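Home | Entry guide | Forms | Contact
Print this page | E-mail this page
Search the guide... Go

Kidden Television Awards: entering online

Read this section before opening an account on the Treloar entry system. Drafts are kept until entries close.

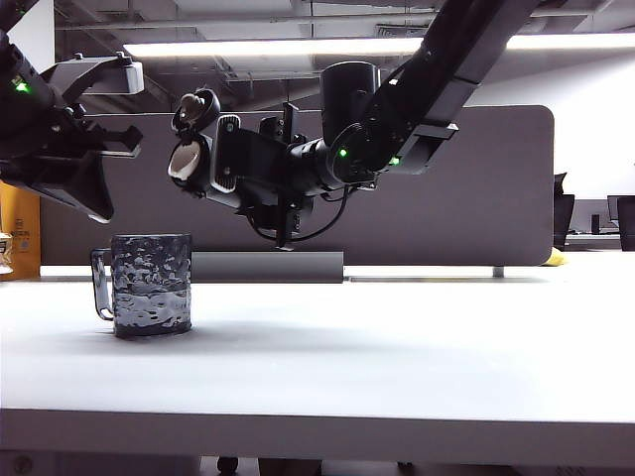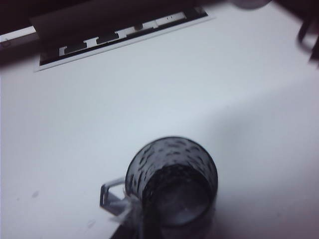

SECTION 4: SUBMITTING A PROGRAMME

1. Log in and select New Entry. The account must be in the name of the production company or the broadcaster.

2. Choose a category. A programme may be entered in up to two craft categories and one programme category.

NOTE: The category cannot be changed after payment. Contact the Larnitmont office if the wrong one has been selected.

3. Enter the programme title as it appears on screen. Titles longer than 100 characters are shortened in the printed list of nominees.

4. Paste the supporting statement into the box. The limit is 800 words. Bold and italic type will be lost.

5. Upload the episode as a single file. Do not add slates, adverts or a voting appeal.

CAUTION: Do not close the browser during upload. A broken upload must be started again from the beginning.

6. Add the credits. Only people listed here can receive a statuette or certificate.

7. Pay the fee and save the receipt. The entry number is at the top right.

Entries close at 5 pm on the last Tuesday in September. Series entered for the Waltov Prize also need form 53, signed by the commissioning editor.

Back to top | Next: Section 5, Judging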